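Stories for Curious Kids > At Home > Bedroom > Why a Fitted Sheet Stays On

Reading time: 2 minutes

Why a Fitted Sheet Stays On
by Uliana Hordiienko

Have you ever helped to put a clean sheet on a bed? A flat sheet is only a big piece of cloth. A fitted sheet is more clever. It has elastic sewn into its edge — the same kind of stretchy band that you have in your pyjama trousers.

When you pull the elastic, it becomes longer. When you let go, it wants to be short again. So the edge of the sheet squeezes itself under the mattress and holds on there.
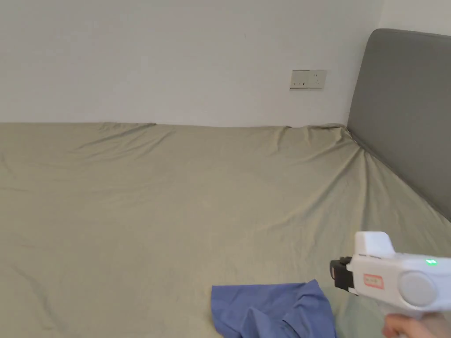

A fitted sheet, with folds near the headboard.

Why do we get wrinkles? Cloth folds when there is too much of it in one place. At a corner the sheet must turn in two directions, and the extra cloth makes folds like a paper fan. To make them smaller, pull the sheet gently down at the corner, then smooth it with your flat hand towards the middle.

A bed that stands by a wall is harder, so ask a grown-up to move it a little. Please keep your fingers away from the sockets!

Comments

Brundetti: My son did his own bed after reading this. It took 18 minutes.

Moteck: Which corner is best to do first?

Uliana Hordiienko: I begin with the one that is most difficult to reach.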